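Citizen Blogging and Currency Reform in Troncoso: Final Project Report

Module: Media and Politics in Transition
January 2026

1. Aim

The project examines how independent bloggers in Troncoso reported the currency reform introduced in March by the Emska government. Under the reform, old notes were exchanged for new ones at 2000 to one, and prices for bread, fuel and bus travel were fixed by decree. The state broadcaster treated the measure as a technical change. Blogs hosted on the Bakulon platform gave it far more space and linked it to the arrest of market traders in Mesard.

2. Material

The corpus consists of 1175 posts taken from 8 blogs. A blog was included if it posted at least weekly during the study period and was written from inside the country. Diaspora blogs were left out. This is a limitation, as several of them were quoted heavily by foreign newspapers.

Posts shorter than one paragraph were kept. Reposts were coded once, under the blog where they first appeared.

3. Method

Each post was assigned one main topic and up to two secondary topics. The main topics were prices, policing, party politics, foreign opinion and daily life. Sources were coded separately as eyewitness, named official, press report, rumour or none given. A second reading was carried out after a gap of two weeks, and disagreements between the two readings were settled in favour of the second.

4. Results

Prices was the most common main topic before the Mesard arrests. Policing overtook it afterwards and stayed ahead until the end of the period. Party politics was rarely a main topic but often a secondary one, usually in the closing lines of a post.

Eyewitness sourcing was strongest in posts about queues and shop closures. Posts about the arrests relied mostly on rumour in the first days and on press reports later. Two blogs corrected earlier claims in a separate post; the others edited the original text without a note.

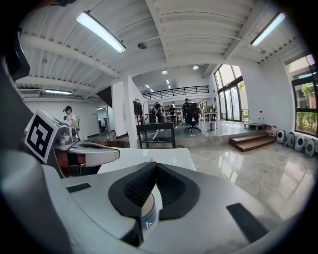 Foreign opinion was a minor topic throughout. When it did appear, bloggers tended to quote a single overseas column and argue with it at length.

5. Discussion

The blogs cannot be read as one opposition voice. Three supported the reform in principle and objected only to the fixed prices. Weak sourcing in the early arrest posts limits their value as a record of events, although they remain useful as a record of what people were hearing. Future work should include the comment threads, which were not archived for this study.

Comments (3)

mapleroad: Was the coding sheet published anywhere? I would like to try it on radio transcripts.

t_hollin: Section 3 needs an agreement score. Reading everything twice yourself is not the same as having a second coder.

quietreader: Leaving out the diaspora blogs seems a mistake to me. Half the Mesard story came through them.

14 shares

Related
Press Law in Troncoso: A Short Review
Local Radio and the Emska Election
Archiving Bakulon Before the Shutdown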